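How to Run a Bin-Picking Demo at an Open Day (Without Losing Your Voice)

Posted June 16, 2020

I've now run our robot demo for 3 open days, and every time I swear I'm going to write down how we set it up. So this is me, writing it down! It's aimed at anyone with an arm, a gripper, a couple of bins and a crowd of people on their way over. You don't need to be a robotics expert to follow along, but you should already know how to power up your own arm and stop it in a hurry.

Our last one was at the Livum building, which has a big front hall with terrible echo and very nice coffee. We had 449 visitors through the door. I talked to a lot of them, and I was hoarse for two days, so there's a section on talking further down too.

Pick a job people understand from across the room

My first demo was a fancy one. The arm traced a path in the air that took me weeks to get smooth, and people looked at it for maybe ten seconds and then asked where the bathroom was. The next year we switched to picking blocks out of a bin and putting them in the bin next door. Kids got it right away. Grandparents got it. One little guy stood there for so long that his family left and came back for him.

So go simple. Two bins, one arm, a handful of parts. The task is "take the thing from here and put it there," and you can say that in one breath.

Choose two colors of parts

You want colors that look different from each other and from the bin. We use reddish-brown and dark green. It gives you something to ask the crowd ("which one do you think it'll go for next?") and people get surprisingly competitive about it. Keep the number of parts low, too. I used to heap the bin full because I thought it looked impressive, but the gripper spent the whole time nosing around in the pile and the turns took forever.

Mix up how the parts lie. Put a few tight against each other in a corner, and leave a couple out in the open where the fingers can get around them. The open ones are your easy wins for when a new group walks up. The corner ones are for the people who stick around and ask hard questions.

Clamp the bins

Please clamp the bins. Spring clamps from any hardware store are fine. A bin that has slid half an inch is a bin the robot doesn't know about anymore, and you'll be redoing your positions with thirty people watching you. Put the clamps on the walls where the arm won't swing into the handles, then run the full motion slowly once and watch the clamps the whole time, not the gripper. 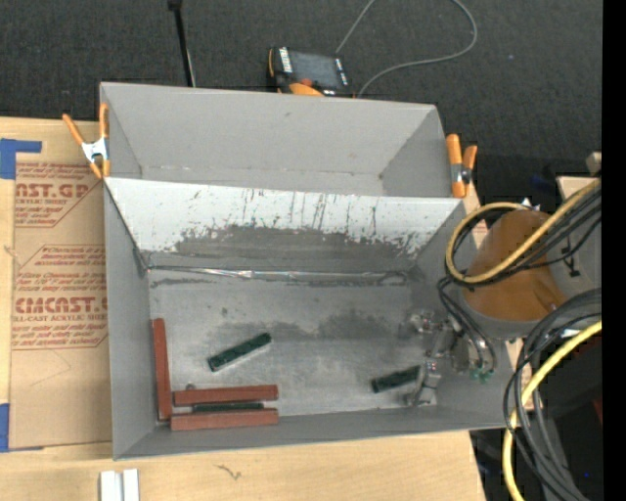

Dastau Robotics Club, Open Day Team

We had the green pieces spread out a bit, and the red bars over in the corner, with one green bar stuck between two of them. That stuck one is my favorite to talk about! To a person it's nothing, you just wiggle a finger in there. For a gripper with two metal fingers it's a real puzzle, because there's hardly any gap to put a finger into. I ask people how they would do it if they had to wear oven mitts, and you can watch their hands start moving.

Don't fuss over scratches, by the way. Our front bin is scuffed up on the back wall and smudged all over the bottom, and I once spent an evening trying to polish one before a visit. It made no difference to anybody, and a visiting machinist told me he trusted a scratched-up bin more than a shiny one.

Sort out your cables before the doors open

Cables are the thing I check most. The arm has to be able to reach the farthest corner of both bins without pulling anything tight, so leave loops that are bigger than you think you need. Then do this:

Move the arm by hand, or at the slowest speed you have, to every corner of the front bin.
Do the same over the rear bin.
At each corner, stop and look at the cables from both sides.
If one rubs on a bin wall or gets near a clamp, move it and start over at the first corner.

It's boring and it takes me half an hour. I do it anyway. The one time I skipped it, a connector worked itself loose in the middle of the mayor's speech and the arm just sat there like a heron.

Keep the controller where you can grab it

I leave ours on the floor side, behind the bins, and I hate having to stretch for it, so next time I want a proper hook. Whatever you do, decide on the spot ahead of time and tell everybody on the team where it is. Whoever is running the demo shouldn't walk away from it, not even for coffee. If you need a break, stop the arm first, then swap people, then start it again. Visitors stay behind the rope line the whole time. Ours is long enough that a grown-up leaning over it still can't touch the table, and I test that by leaning over it myself.

Write yourself a short talk

I used to wing it, and I'd ramble. Now I have a little script that I can do in under two minutes, and it goes something like this. What is the robot trying to do? What's hard about it? What should you watch for? Then I stop talking and let them watch a pick or two. The quiet part felt so awkward the first few times, but it's when the good questions come out.

Questions I get at every single event:

Does it know what color things are? (Answer for your own setup, and keep it short.)
What happens if it drops one?
How much did it cost?
Could it fold my laundry?

For the drop question I just say let's find out, and we wait. Dropping a block is not a disaster. People love it, they groan like it's a ball game. I leave the block wherever it landed inside the bin and let the arm have another go, and if it ends up on the floor I stop everything before I reach in for it.

Keep a tally (it's worth it)

We had a clicker at the Guérin visit the September before and got 637 picks on it by closing time. I wrote that on a piece of cardboard and propped it up at the next event, and people wanted to see the number beaten. If your software logs picks for you, even better. Ours does now, and the running total for all our practice sessions and demos together was 2964 when I checked this morning. Not bad for a table in a back room at Bravau!

Packing up

Stop the arm, park it, power it down, and only then take the clamps off. Count your parts back into their box. Coil the cables loosely and tie them with something soft, and put a strip of tape on the tabletop at each bin's corners before you lift the bins away. That tape saves me a good hour at the next setup, as long as the same table comes back. Last time it didn't, so I'm now writing my initials underneath with a marker.

If you try this with your own club and find a better part shape than plain bars, send me a note. I've been wondering about rings.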